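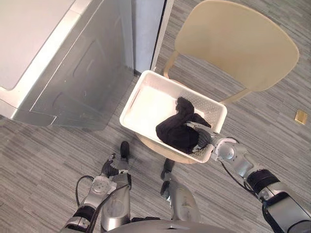
Drata on basket duty, right hand on the black cloth.

Laundry tips for living with a hired robot (and is the Drata worth it?)

Several of you have emailed since I mentioned I'd taken on a Drata from Kolář, the hire people over at Durnwood, and nearly all of you asked the same two things: does it fold, and would I pay for it again? I've had it since June so I think I can answer both now, and I've picked up a fair few laundry tips along the way that would do you good even if the only arms in your house are your own.

Quick answer on the folding: towels, pillowcases and tea towels, yes. T-shirts, sort of. Fitted sheets, no, and I can't either, so we're even.

What you get

Mine is the two-armed one. They bring it, set it up and spend a good long morning showing it your rooms and your things. Mine was set up by Vlasta Jireš, who was very patient with me and with the state of the utility end of my house (I had tidied! It just didn't look like it). You show it where the baskets live, which pile goes where, where you want the finished stack. After that you give it jobs from the little handset or by talking to it, and I do both depending on whether I've got my hands full.

There's a 200 pound deposit, then either the monthly plan, which comes to £1,442 over the year, or £1,371 if you pay it all in one go. I went monthly because I wasn't sure I'd stick with it. If you're near Boston like me they also charge 20 pounds for the delivery run, each way, and that isn't in the headline price so do ask.

Put the basket up on something

My best tip, and it took me weeks. I used to leave the washing basket on the carpet, as I always have, and the Drata would manage but it was painfully slow down there and kept having another go at things. Now the basket goes on a chair seat and the whole job moves along much better. It's better for my back as well when it's my turn! Any steady chair will do. Not one on castors — I tried my desk chair and we ended up with the basket going for a little trip across the room.

Turn the basket so one corner is pointing more or less at where the work's being done. I'd always set mine dead square to the chair and it's surprising how much easier it is to get at what's in the bottom.

Choose a light basket

If you wash a lot of darks, get a white basket. Black socks at the bottom of a dark wicker basket are invisible to me at seven in the morning, and the Drata doesn't find them any easier. Plastic with holes in the sides is what I'd go for, with a plain smooth bottom so that nothing catches. My old wicker one pulled threads in two jumpers and has been given over to kindling.

Do check the rim. You want one with a decent rolled or raised edge all the way round, and no cracked bits. A cracked rim will snag a sleeve on its way out and you won't notice until you're ironing it.

One thing at a time

The Drata takes a pinch of cloth and lifts, and what comes up with it depends very much on how you loaded the basket. If you drag the whole lot out of the machine in one rope, legs round sleeves round bra straps, you'll get a rope out at the other end too. So I give everything a shake as I unload and drop it in by itself. Yes, that's a job I'm doing that I'd hoped to be let off! It takes a couple of minutes and I don't mind it with the radio on.

Bras and tights go in a net bag. I unpack that myself.

Small loads are better than big ones. I'd say half fill the basket and do it twice.

Darks

I keep a separate run for black things now, nothing else in with them, and I send them through last. Fluff from the towels gets on everything otherwise, and if the robot has just been through a pile of new bath sheets its fingers will have fluff on them as well. Wipe them over with a barely damp cloth between loads (switch it to rest first, it's the second button on the handset). They did show me this on the first day and I promptly forgot.

For black cotton that's going grey: inside out, cool wash, less powder than you think, and dry it indoors out of the sun. My mother swore by a splash of white vinegar in the rinse. I've never been able to tell whether it does anything but I still do it.

Keep the floor clear

It needs more room than I'd imagined. Mine stops dead if there's something it isn't sure about where it wants to go, and then it waits for me, sometimes while I'm upstairs wondering why it's so quiet. Shoes are the worst. Loose rugs I've simply rolled up and put away for now. On fitted carpet it's absolutely fine, and I was worried about marks but I haven't found any.

Leave a gap around your chair too, so it can come at the basket from the front with both arms and not have to lean over anything.

What it won't do

It won't read a care label, or at least mine won't. It won't spot a stain either, so pre-treat before things go anywhere near the pile. Buttons and zips it leaves as it finds them. And it's slow, there's no getting away from that. I can empty a basket and fold the lot in the time it takes to do a handful of towels. But I'm not standing there, am I? I'm making the tea or I've got my feet up.

It hums a bit. I wouldn't run it with someone asleep next door.

Would I pay again?

I think so, yes, though I'd go for the one-off payment next time and save myself the difference. If you live alone and do one wash a week I can't see it making sense at that price. With a houseful, or if bending and lifting has got hard for you, I'd ring Kolář and ask for the trial fortnight. They don't put it on the website but they offered it to me on the phone, so mention it.

One grumble. The paper instructions are dreadful, tiny print and all the drawings on a different page from the words. Ask whoever does your set-up to write the everyday bits out for you on a sheet of paper. Mine is taped inside the airing cupboard door, next to the list of which towels are the dog's.

Next time I'll be back to descaling kettles, as promised, and I've had a very good tip about lemon skins to pass on.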